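Protlow is a WordPress theme for small laboratories and science blogs. I used it on two sites. The front page is a simple grid, and the menu stays on top when you scroll.

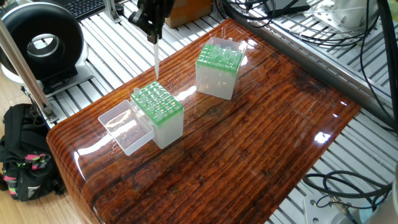

Pipette tips in a green rack.

The options panel is easy to understand – I changed the fonts and colors without any code. The slider is slower than I would like, 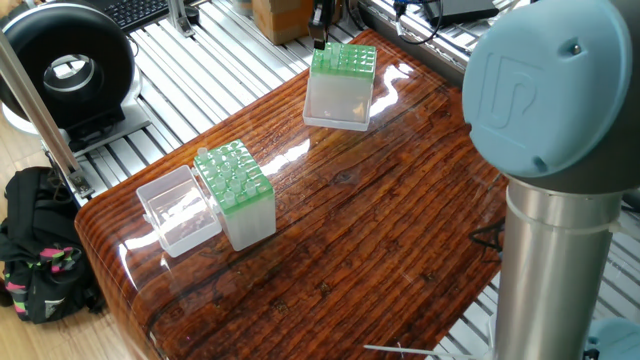

but you can turn it off, and then the pages open quickly. The manual has 182 pages, too many for me.
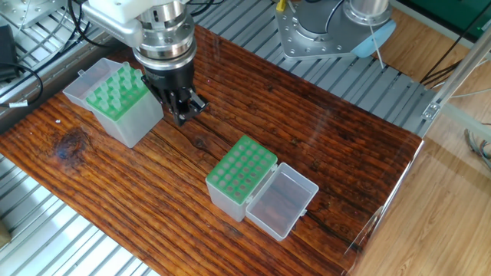 Harkova, 27 March 2024

Update: the new version repairs the search box on phones. The footer still needs work.

Sunita Malhotra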